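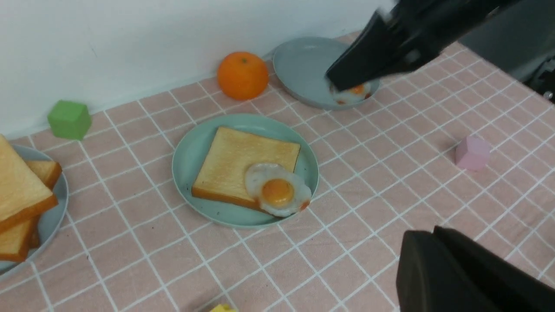
Fried egg on toast for more than one person goes wrong in the last two minutes. The bread is done too early, the eggs all come out together and somebody's yolk gets broken on the way to the plate. These are the habits we've settled on at our place in Riltville.

**Bread**

- Toast all of it first and stack it on its own plate. Turn each slice a little from the one under it so steam can get out at the corners.
- Day-old bread with a thick crust holds up best under an egg. Very fresh bread goes gummy in the middle.
- A 700 g loaf gives us 11 slices if I cut it myself, fewer if Wael does.

**Eggs**

- Use a shallow pan. You can get a spatula in nearly flat, and that saves more yolks than any fancy non-stick coating.
- Medium heat, a little oil, lid off. The edges should colour slightly and go crisp. If they're dark brown before the white has set, the pan is too hot.
- Four eggs is the limit in our pan. With 5 they run together and you'll be cutting them apart.
- Bring the plate to the pan -- don't carry the egg across the table on a spatula.

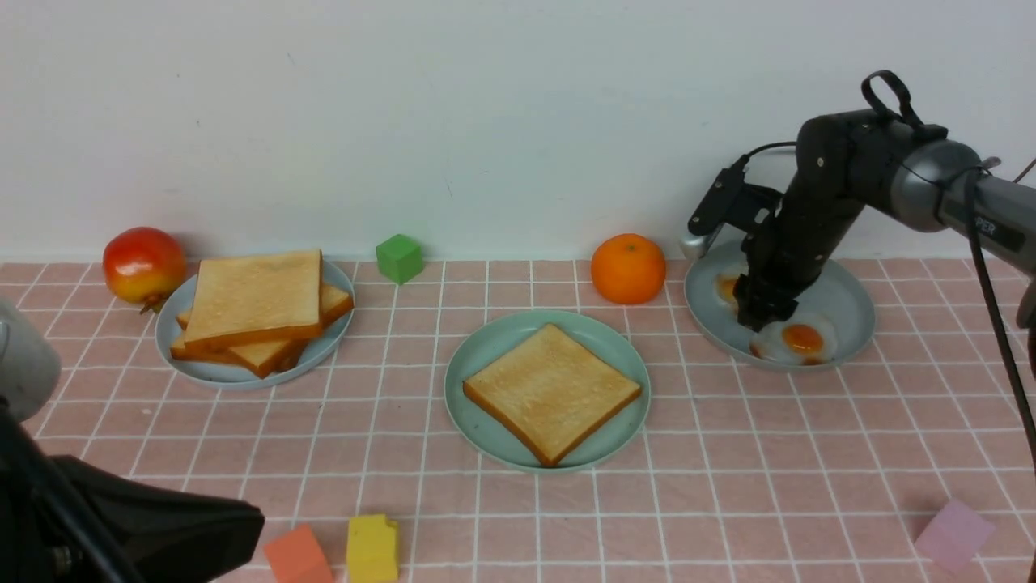

**The table**

Push the fruit to the back, against the wall, before any plates go down. A round orange will roll if it gets bumped, and the front of the table is where the elbows are. Same goes for kids' blocks. Ours spend most mornings on the breakfast table and I've given up moving them to another room. Keep them off the plates and carry on.

Set one plate per person and keep a separate one for the toast. A checked cloth is handy if children are helping, as you can tell them to line things up with the squares.

**Afterwards**

- Let the pan cool before washing it. Cold water in a hot pan can warp the base.
- Egg yolk on a cloth wants cold water first. Hot water sets it.
- Leftover toast keeps until lunch in a paper bag. I cut it into cubes and dry it in a low oven for soup. Sharada Rajan does hers with garlic and a bit of dried oregano, and they keep four days in a jar.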